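Forty good ones before lunch

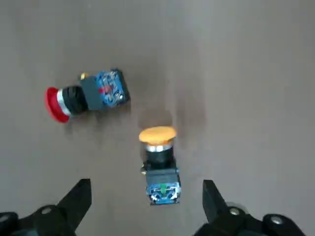 I've been collecting demonstrations for the pushbutton task since October and I still get a little thrill when a clean one goes into the folder. The task is simple to say: pick up a switch, turn it cap up, set it down in the tray. Doing it by teleoperation over and over, in enough different ways that the policy learns something general, is where all the fun is! Take the start position with the red one lying on its side, up and to the left, and the yellow one closer in with its blue contact block right between the fingers. The yellow looks like the easy grab, and it is, but if you always take the easy grab you end up with a model that only knows how to reach straight ahead. So I alternate. Near one first, then far one first, then I spin them both and start again.

What I love about these switches is how many surfaces they have. The mushroom cap is round and glossy and wants to slide out. The contact block has nice flat sides, but there's a little brass screw sticking out close by, and if a finger lands on it the whole thing twists as you close. My first batch was full of that. Jarlath Conneely watched a few of them with me and suggested I keep the ones where I back off and try again, and wow, what a difference. The policy trained with those recoveries (I named it Dursun, don't ask) will now open up, shift over and have another go. The one before it just squeezed harder.

Things I changed this month:

Slower approach, same speed every time. My hands get jumpy after 3 coffees and it shows in the data.

Lamp moved between sets. The gray tabletop picks up soft shadows, and the old model plainly cared about them.

Episodes where I hesitate in midair get thrown out. Carol Naylor disagrees with me on this – she thinks a short pause is harmless – and we're going to train both ways and compare.

Notes typed right after each set, never at the end of the day.

I'm at almost 100 keepers for the two-switch setup. The next step is a third switch and more clutter, and Baldur Ketilsson has promised me a box of odd brackets to scatter around. I also want to try starts where the caps touch, which I've been avoiding. Will post the comparison with Carol's version once both runs finish.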